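GRIPPER NOTES: TRULLIX AND ORKTON PADS ON THE CUTLERY TASK

April's bench question was whether the new Trullix jaw pads are worth what Ketell wants for them. The sales sheet says they "pick up anything on a dinner table." I have read that sentence about a lot of pads.

We ran them against the Orkton pads we already own, on hand-held grippers, with two operators working the same table. The task was dull on purpose: chopsticks and spoons off a flat surface and into a utensil holder. No cups, no fruit, nothing that squashes helpfully into the jaw. Over the month we logged 409 attempts, and I threw out 10 where an operator started before the recording did.

Spoons first. Both sets of pads pick up a ceramic spoon if you come at the handle square. Come at the bowl and both of them skate. The Trullix pads skate a bit later, and I suppose you could call that an improvement if you were selling them. On the 129 spoon attempts I could not separate the two by watching playback with the labels hidden, and neither could the other person I made sit through it.

Chopsticks are where the brochure gets into trouble. A thin stick lying flat on carpet gives the jaw tips very little to get under, and the softer Trullix pad folds over at the edge before it bites. The Orkton pad is stiffer and uglier and does better. With a stick lying across the jaws instead of along them, both were poor, and the operators started nudging sticks straight before closing. Fine for a person. I would like to see how a policy trained on those recordings copes when nobody has taught it why the nudge is there.

Two complaints that have nothing to do with pads. The cable still drags over the work area, and seven attempts went bad when it moved a spoon. And the wide lens bends everything near the edges, so a straight stick plays back as a curved one. Eichhorn's controller software claims to correct for this. Ours was switched on and I saw no difference, so either we have it set up wrong or the claim is generous. I have written to them.

For now we are keeping the Orkton pads and sending the Trullix set back at the end of the loan. If Ketell wants to send a firmer version I'll run it on the same table with the same spoons. What I won't do is swap the carpet for a rubber mat, as their support desk suggested. Everything is easier to pick up off a rubber mat.

Next issue: wrist cameras, and whether two are any better than one.
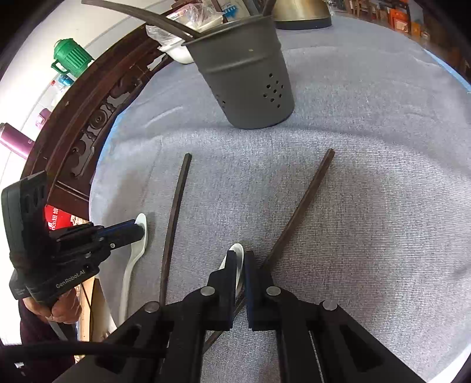

2 min read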